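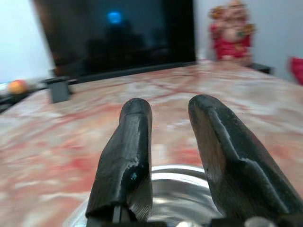
Looking after stainless steel mixing bowls and cutlery

Stainless steel will put up with a lot, but it does stain, and most of the stains people write in about come from the tap water or from the dishwasher. The methods below use things you probably have in the cupboard already. Try anything new on the underside first.

White spots and cloudy patches

These are minerals left behind when hard water dries. Mix one part white vinegar with two parts warm water, wipe it over the bowl with a soft cloth, leave it for a few minutes and rinse. Dry straight away with a tea towel. If you let it air dry you will get the same spots back.

For a heavier crust, pour the vinegar in undiluted, swish it up the sides and let it sit while you do the rest of the dishes. Don't leave it overnight.

Rainbow colours

A blue or gold sheen comes from heat. It is harmless and food won't pick it up. Vinegar usually takes it off, and so does the cut side of a lemon. On an old saucepan it may come back the next time you cook, so decide how much you care.

Burnt or stuck-on food

Cover the mark with water, add 2 tablespoons of bicarb soda and simmer gently if it's a pan. For a bowl, use water from the kettle and leave it until it's cool enough to handle. Scrape with a wooden spoon. Steel wool will get the food off too, but it scratches, and small bits of it can stay behind and rust. A nylon scourer is slower and safer.

Rust specks

Small brown specks on good steel have nearly always come from something else: a cheap knife in the same dishwasher basket, a rusty rack, a scrap of steel wool. Make a paste of bicarb and water, rub along the grain with a damp cloth, rinse and dry. Then find the rack that is shedding. If the plastic coating has come off the prongs, you can buy repair paint or vinyl caps at most hardware shops.

Pitting is different. Tiny holes that you can feel with a fingernail are caused by salt sitting on the metal, and they can't be polished out. Add salt to pasta water after it boils and stir it through. Don't store olives, brine or marinade in a steel bowl for days at a time.

Forks and spoons

Rinse off egg, vinegar dressing and anything salty soon after the meal, even if the dishwasher won't be run until night. Mix the handles up and down in the basket so the spoons don't nest together. Keep real silver out of the same load.

To bring up dull cutlery, line the sink with a towel, fill it with hot water and a squirt of detergent, soak for 8 minutes and buff each piece dry. The buffing does most of the work.

Scratches

Fine scratches inside a mixing bowl are from whisks and beaters. They don't affect anything. You can soften the look of them with a cream cleaner, always rubbing in the direction of the existing grain. On a mirror finish there is no grain to follow, and an abrasive cleaner will leave a dull patch that looks worse than the scratch. Leave those alone.
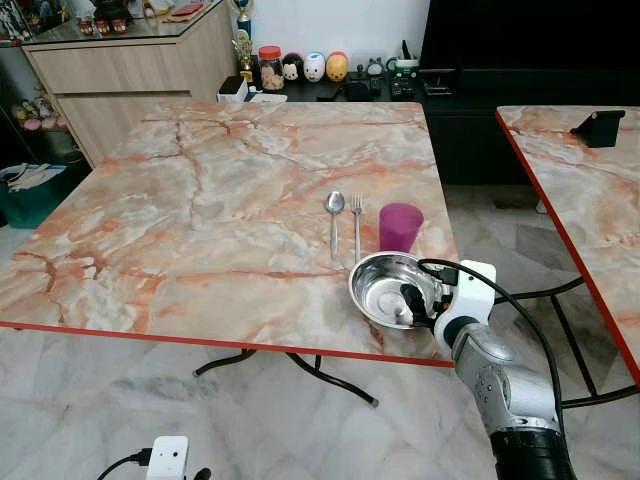 A reader at Prultgate wrote that she had followed the vinegar method for years and still had cloudy bowls, until she cut back on the rinse aid. Her dishwasher had been set for very hard water by the previous owners and the cloudiness was a film of the rinse aid itself. She turned the dial down to 2 and the next few loads came out clear. It's worth checking yours – the setting is normally under the small cap beside the detergent drawer.

Another cause of film is too much powder in soft water areas. Halve the dose for a week and see.

Storing bowls

Stack them with a paper towel or a square of old flannelette between each one. This stops them scratching and also stops them locking together. If two bowls are already stuck, put cold water in the inner one and stand the outer one in warm water for 4 minutes, then twist gently. Don't lever them with a knife.

Things to avoid

Bleach, and any cleaner with chlorine in it. Oven cleaner, unless the label says stainless steel. Microwaves. Leaving a wet bowl upside down on a wet bench, which traps a ring of water under the rim.

Updated 17 August 2023. The notes on enamel and cast iron have moved to their own page.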